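Open house draws a crowd to Vistden's back building

Vinzenz Leitner had been on his feet since eight in the morning when he sat down to talk, and he kept one eye on the door. Another group was due in 14 minutes.

Leitner runs the demonstration room at Vistden, which opened its workshop to the public in August. By mid-afternoon 240 people had signed the sheet at the front desk. Most of them, he said, came for the coffee order.

"People know what a takeout order looks like," Leitner said. "If I show them a gear housing, they nod and move on. If I show them a cup and a lid, they have opinions."

The task is called Stotov inside the company, after an older bench where the first trials were run. Two arms share one table and work on packing an order of drinks.

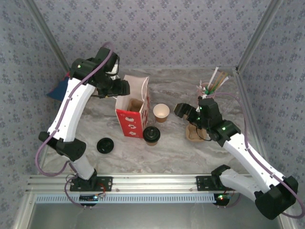
Words and photo: Zidano Local Desk

The arms ride on a single rail along the front of the table, and each ends in a black gripper. On the marbled top are a red-and-white paper bag, paper cups, a molded carrier and a bunch of wrapped straws.

Leitner said lids are the hardest part of the job. "A lid is light and it slides. You press a little too hard and the cup gives. You press too softly and it sits crooked, and then you have a spill in the bag."

Bags are not much easier, he said, because the opening changes shape every time something touches it. He would like the arms to deal with a bag that has half closed by itself. For now, a person opens it before each run.

Visitors asked about speed more than anything else. Leitner does not argue with them. "A teenager at a counter is faster, and I tell them so," he said. "We are working on getting it right first – speed comes later."

Some of the questions were about jobs. Leitner said he used to work a counter himself, for two years, and that he takes the question seriously. Vistden has no plans to sell the setup to coffee shops, he said. What the company learns from it goes into Sin, its packing software for small warehouses.

He was asked whether he still drinks takeout coffee.

"Less than I did," he said. "I look at the lid first now."

The next group was already in the hallway, and he got up to let them in.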